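Turunen (software)

Turunen is a grasp planning and replay package for two-finger grippers. It takes recordings made with hand-held grippers, turns them into gripper paths and lets a planner pick from them at run time. First put together at Plodcombe, now kept up by the Tistatley group. Written mostly in Python, with the control loop in C++.

Name

From the test bench login, apparently. Earlier builds were called Zastolley, and the old name still turns up in config files and in a few error messages.

Overview

Three processes – reader, planner, controller. The reader lines up the video with finger width and hand pose. The planner scores possible grasps. The controller runs at 200 Hz and does nothing clever, it follows the path and stops if the force limit is passed. Planner runs at 20 Hz, slower on older machines.

Recordings are stored as episodes. The Plodcombe set has 703 of them, of which 576 passed the filter and are used for the default model. The rest are kept but flagged, mostly for lost tracking or a finger width that jumps.

Perception

No object models needed. Works from the wrist view only, which keeps setup short but causes trouble when the fingers hide the thing being picked up. Soft packets are the weak spot. Shiny wrappers and clear plastic give poor depth, so version 2 dropped depth altogether and uses colour plus pose.

Household clutter makes up most of the recorded material: tins, boxes, snack packets and cloth on beds, tables and shelves. Patterned backgrounds were kept in on purpose, as early models had learned to expect a plain worktop and failed on anything striped.
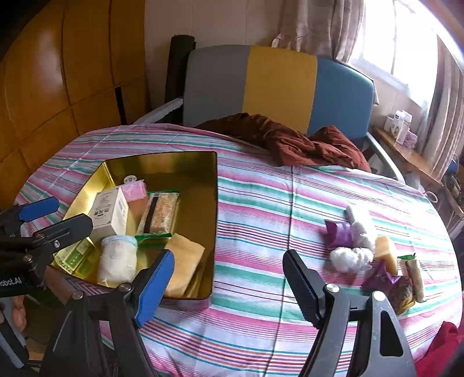

Two-handed episodes are split into a left and a right stream with a shared clock. Both streams have to pass the filter or the episode is dropped. Clock drift was a known fault untill the February release, which re-syncs at every finger closing.

Tooling

A viewer, a trimming tool and a batch checker. The checker runs every Friday on the build machine and writes a plain text report. Labels can be edited by hand in the viewer – slow, no undo.

Limitations

No support for suction or three-finger hands. Paths near the edge of reach are sometimes accepted and then refused by the controler. Documentation is thin, and the install guide still describes the Zastolley layout.

See also

Grasp planning
Imitation learning
Motion control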